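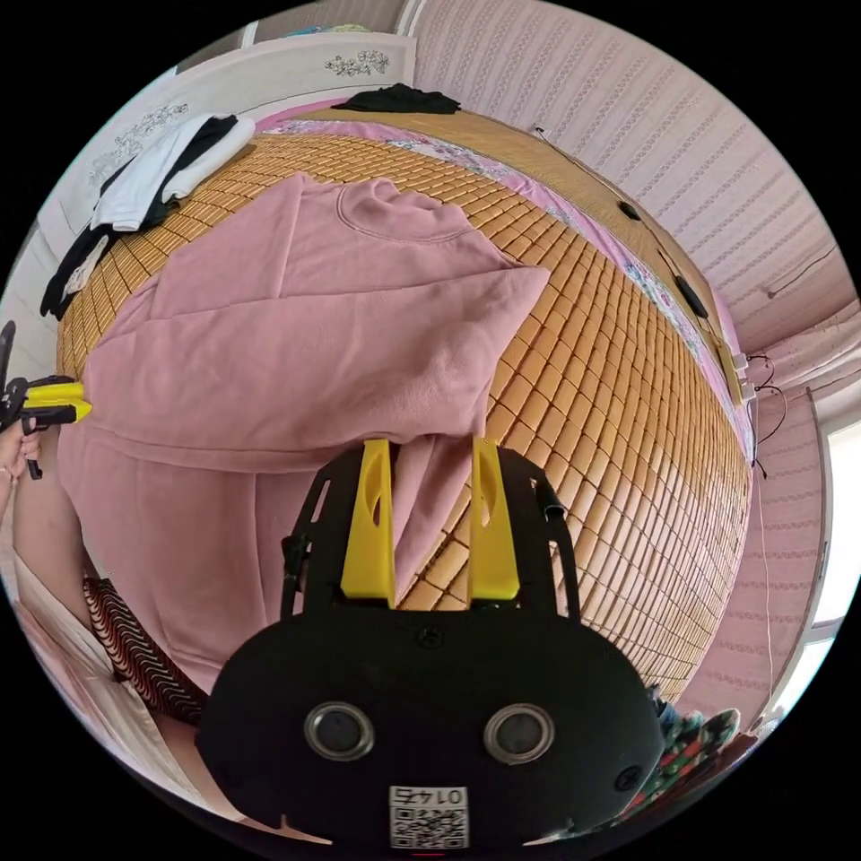

How do I get the pilling off a fleece-lined sweatshirt without wearing holes in it?

I have a few sweatshirts I live in from October until spring, and the one I love most has gone all fuzzy and bumpy under the arms and across the belly. The inside is matted too, so it isn't nearly as soft as it used to be. It's mostly cotton with some polyester (the tag has faded and I can't read the numbers anymore). I tried sticky tape and that did nothing. Is there a way to fix this at home? And does how I wash it matter? I usually just throw everything in together on warm.

Asked by Uliana Derkach, August 2022

3 answers

Siamak Yazdani
Marked as helpful by 14 people

Use a battery fabric shaver on the outside and a soft pet brush on the inside. Lay the sweatshirt flat on something firm, pull the cloth smooth with your free hand, and run the shaver in small circles with almost no pressure. Empty the little bin often. Go slowly near the seams, the cuffs and any print, those are the spots where people nick the cloth.

I love doing this, by the way! You put on a podcast, you do one sleeve, and it's like getting a new shirt. My gray one is 11 years old and I still wear it to work.

For the matted inside, turn it inside out, and brush in one direction with a slicker brush, the kind for cats. Short light strokes. You'll pull off a surprising amount of lint, so do it outdoors or over the tub. It won't be like the day you bought it but it gets a good part of the fluff back. Don't do this every week, though, you are taking fibers off each time. Twice a year is plenty.

Washing: yes, it matters a lot. Inside out, cold water, gentle cycle, and keep it away from jeans, towels and anything with a zipper. Those rub against it the whole time. Skip the fabric softener because it coats the fleece and makes it clump. Dry on low or hang it over a rack, then give it a good shake.

Comment from Uliana Derkach: I borrowed a shaver from my neighbor and did the belly last night. Wow. Doing the arms tomorrow! What about a razor for the parts the shaver can't reach, right up in the armpit seam?

Comment from Siamak Yazdani: A plain disposable razor works but it's easy to cut a thread. If you try it, use an old one that's a bit dull and hold the fabric tight. I just snip those ones with nail scissors.

Soudabeh Babaei

Everything above is great, and I'd add vinegar. Half a cup in the rinse, no softener. My whole family's hoodies get this and they come out so much fluffier, and no, you can't smell it once they're dry. Check your washer manual first, some makers don't like vinegar near the rubber parts.

Also look at what you wear over it. Mine always pilled in one stripe across the chest and down one side and I could not figure out why, until I noticed that's exactly where my bag strap goes. Switched shoulders, and now it pills on the other side, ha. A backpack is no better, it just moves to the lower back. Seat belts do it too.

If you're shopping for a new one, rub the fabric against itself in the store for a few seconds. If it fuzzes up right there, put it back.

Ashwin Iyer

pumice stone also works, they sell them as sweater stones. makes a mess. good on thick stuff, wouldn't use it on anything thin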